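# Liveaboard or day boats for a first dive trip with a non-diver?

**Siham Sqalli** — Fri 12 June

Hi all, trying to book something for January and going round in circles. I've got 12 logged dives, all from shore or a rib. My sister doesn't dive and has no plans to, but she's happy snorkelling and reading on a deck. We've got a week, maybe eight days if I can move a shift.

Two options so far. One is the Draretti, seven nights, leaves from Taipe on the Saturday evening. Other one is a guesthouse in Taipe and going out on day boats with Laltel. The Draretti is dearer but all food and diving is in the price. Laltel charges per dive and then kit on top, plus a park fee I can't find a straight figure for anywere. 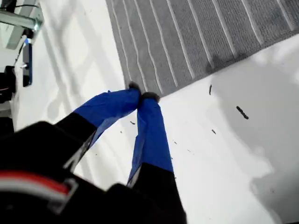
What I can't work out is if my sister would be bored stiff on a liveaboard. The website says "non-divers welcome" and that's it. Do they drop you anywhere? Is there a beach? Also worried I'm too green for the outer reefs, the itinerary mentions current at nearly every stop.

Oh and she gets seasick. Not badly. Ferries are ok, small boats not so much.

Any thoughts welcome, need to pay a deposit by the end of the month.

---

**Georges Tannous**

Did the Draretti two years ago, same route. Quick thoughts, on my lunch break so sorry for the mess.

Boat is good. Cabins small but quiet, the lower deck ones move less so ask for those for your sister. Get it in writing, they moved us on the day. Food plentiful. Coffee terrible, bring your own.

Your 12 dives — they'll take you, but you will sit out some. We had a girl with similar numbers and the guide kept her off two sites because of current. She was fine about it, but she'd paid for them. No refund for skipped dives. See if you can squeeze in a few more before January, ideally from a boat.

Non-diver stuff: two beach stops all week, both short. Snorkelling from the tender most mornings if someone's free to drive it. One chap on ours wasn't diving and he read 355 pages of the same book and slept. He loved it. Depends on the person really.

Crossing is the first night and last night. That's when people get ill. Take the tablet before dinner, too late once you're moving.

Things to sort before you pay, in this order:

1. Ring them and ask what the January crossing is like. Wind is usually up that month and they do sometimes swap the outer reefs for Tetik bay. Tetik is sheltered and pretty but it's a different trip.
2. Ask about the park fee. Ours was 164 each, cash, collected on board. Divers and snorkellers paid the same, which annoyed people. Might of gone up.
3. Check your insurance covers diving from a liveaboard, mine only did day trips till I upgraded.

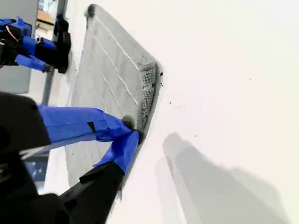
4. Ask how late you can change a name or a cabin on the booking. Also what happens if one of you drops out, the single supplement was steep.

If it was me and my sister I'd do the guesthouse first and the big boat another year. But I'd be jealous of anyone who picked the boat.

---

**Naheed Rana**

Go with Laltel. Small groups, never more than four to a guide when I went. Kastriot Popescu was running the dives and he's very patient with newer people, ask for him if he's still there. Came home with 272 photos and maybe ten in focus.

Day boats are smallish though so think about the seasick thing!! Sister can come along for a reduced rate or just stay in Taipe, nice walk along the front and there's a snorkel spot off the old jetty.

---

**Fahad Jatoi**

Has anyone looked at the flights? Evening departure on the Saturday is no good if you land Saturday afternoon and your bag doesn't. Happened to us. Boat left, bag turned up Monday. Fly in Friday.

Also don't forget you can't fly straight after diving, so check when the last dive is. On the liveaboard they usually stop the morning before you get off but check, with day boats you have to work it out yourself.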